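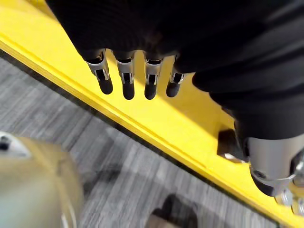 Can the dehydrator be loaded while it is still preheating? Load it only after the ready light comes on, so that fruit on the lower trays does not start drying ahead of the rest.

Home Products Manuals Recipes Contact

Section 4 - Drying fruit in the Estari dehydrator

1. Wash and core the apples. Peeling is optional.
2. Cut into even slices. Slices of mixed thickness finish at different times.
3. Soak in water and lemon juice for 10 minutes, then drain and pat dry.
4. Lay the slices in a single layer on each tray. Do not overlap.
5. Fit the lid and set the dial to FRUIT.

Caution: Keep the rear vent clear of walls and curtains. Do not run the unit unattended overnight.

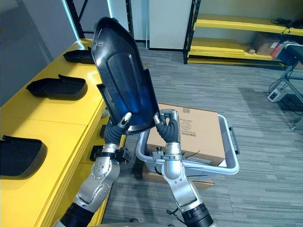

Shanthi Seneviratne
Technical Writer, Marikar Kitchen Appliances

6. After four hours, swap the top and bottom trays. Turn any slices that have stuck.
7. Check for dryness from eight hours onward. A finished slice bends without releasing moisture when squeezed.
8. Switch off at the wall and cool the fruit on the trays before packing - warm fruit sweats in the jar.

Note: High-sugar fruit such as figs and plums can take up to 16 hours. Halve figs and dry them cut side up. 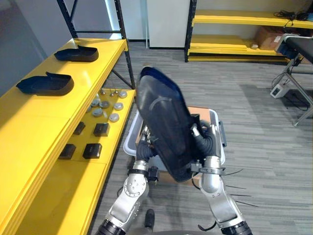 Clean the trays after every batch, as fruit sugar hardens quickly. Soak them in warm water with mild detergent and use a soft brush on the mesh. Glossy dark material, of the sort with a blue sheen along its upper rim in the photo, shows scratches readily, so the same soft brush should be used on the lid. Do not immerse the base. Dry all parts fully before stacking.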